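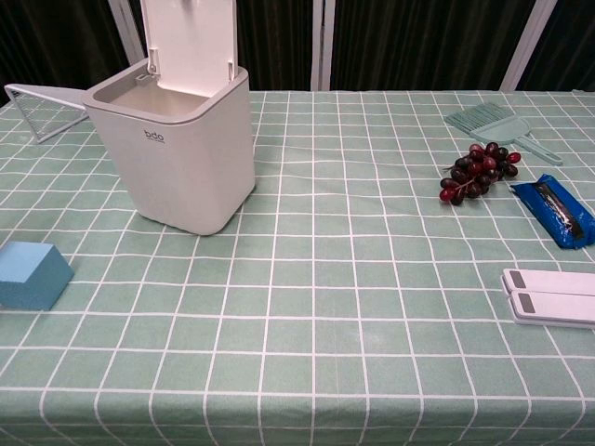 I am very pleased to be writing to you again, and with rather more to tell than I had in my last report, when we were still waiting on the kitchen at Perton and half our plans depended on it. The lunch club has now been running every week since April and your grant has paid for the hall, the food and the minibus for the whole of that time. We had 42 people through the door in the first month, which was more than I had dared to put in the application, and a good number of them have come back ever since. We wanted the place to feel like going round to somebody's house for dinner, so a little of the money went on tablecloths, and the pale green one with the white squares has had more compliments than my cooking (it does crease terribly, I'm afraid, and I have given up ironing it).

By the end of this period we had served 182 hot lunches. I had budgeted for 60 in the opening stretch and we went past that quite early on, so I moved some of the money set aside for printing across to food, as you kindly agreed I might. The leaflets we already had have lasted well. Most people seem to hear of us from a neighbour or at the surgery in any case.

The minibus has been the harder part. It collects from Nullport first and then comes back through Eton Road, and for the first few weeks it was so late that the soup had to be kept going on a low heat and the potatoes suffered for it. Anatole Marty, who drives, suggested doing the round the other way about, and we now sit down at half past twelve most weeks. The run takes him roughly 25 minutes. I would like to keep the same arrangement through the winter if the fuel money will stretch, and I have put a note about this with the accounts.

We have had one change of supplier. Akl, the greengrocer on the corner, now does our vegetables and delivers to the back door, and the bill has come down a little as a result. Meat is still dearer than I planned for, so there has been a good deal of lentil pie, which went down better than I feared, although one or two regulars have asked very politely when the gammon is coming back.

Still to do before the next report: the food hygiene refresher for our two newer helpers, a second large saucepan, and a proper conversation with the hall about the heating, which goes off at one o'clock whether we have had our pudding or not. I will write again once I have their answer.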